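Punotby Toy Library — Frequently Asked Questions

Who can join?
Any household in Punotby or Abbasi with a child under 8. Grandparents and licensed home daycares can join too. Bring a photo ID and something with your current address on it.

How much does it cost?
Membership is free. We ask for a $20 deposit, returned when you close your account and have nothing checked out.

How many toys do you have?
Roughly 1,000, counting puzzles and board games. Of those, 133 are large items such as play kitchens and ride-on cars. Large items have to be reserved ahead of time.

How long can I keep a toy?
Three weeks. You can renew once online or by phone unless another family has a hold on it. Party sets go out for four days only and can't be renewed.

Can I choose toys on the website?
Yes. Log in with your card number and go to Browse. Small toys are listed by set, and every set has a number on its bag or bin. Write that number down if you plan to ask for it at the desk. 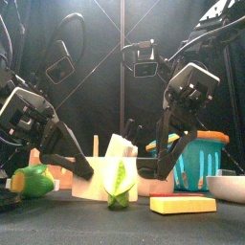 Toys grouped on a dark gray tabletop.

What if a piece is missing when I get home?
Call or email within two days and we will note it on the set. After that we assume the set was complete. One lost piece is usually not charged. If the set can't be used without it, we take the replacement cost out of your deposit.

Do I have to clean toys before I return them?
Wipe off food and dirt, please. We do the full cleaning here with Gelinex spray, and cloth items go through the wash. Don't put wooden puzzles in water — they swell and the pieces stop fitting.

Do you take donations?
Not at the moment. We accepted 196 items last fall and are still sorting them. We expect to open donations again in April. The thrift store in Prisden takes toys all year.

Can I return toys after hours?
Small sets can go in the drop box by the side door. Large items and anything with batteries must come to the desk during open hours.

My child has outgrown everything. How do I close my account?
Return all items and fill out the yellow form at the desk. Deposit checks are mailed within two weeks.

Page last updated Feb 17, 2021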